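Nillness Signal Flags: a README for the pattern files

Welcome, and thank you for downloading. This folder holds everything we use at the Flarunville sailing club to sew our own signal flags, from the single letter flags up to the long number pennants. Lavanya Achari drew most of the patterns, and I have been tidying them up and writing things down as I go (slowly, I'm afraid, but with a lot of tea and good cheer).

What you will find inside

There are 2 folders. "Letters" has a printable pattern for every letter flag, and "Pennants" has the tapered ones, which are fiddlier and worth leaving until you have made a few squares. Every pattern comes in a small dinghy size and a larger one for the club mast. The seam allowance is already included, so please don't add your own on top — I did this with my first Q and it came out enormous.

Printing

Print at 100 per cent and switch off anything your printer calls "fit to page". Each sheet carries a test line that should measure 10 cm with an ordinary ruler. If it doesn't, check the settings before you cut any cloth. The larger flags run over several sheets, and the little crosses in the corners show you how to line them up. 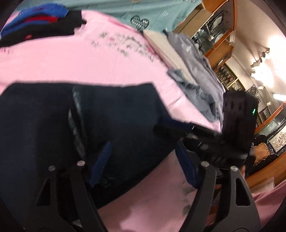
Cloth and colours

We have settled on a lightweight nylon for anything that lives outdoors, and cotton for bunting in the clubhouse. Colours are named in plain words in the file "colours.txt", with no dye codes, so take a swatch to the shop and trust your eyes. The blue gives the most trouble. Too dark and it reads as black from across the water, which makes a nonsense of the L flag at any distance. Salma Cherkaoui tested five blues from the end of the Plerov jetty and her notes are in the same file.

Known problems

The curve on the swallowtail B is slightly off in the small size. The toggle placement on the pennants was measured for Zeman halyard clips, so do adjust it if yours are different.

Using and sharing

Make as many as you like, for yourself or your club. If you pass the files on, please keep this note with them. Corrections are very welcome, and Hajar Sqalli will be collecting them until October.

Last updated 31 March 2018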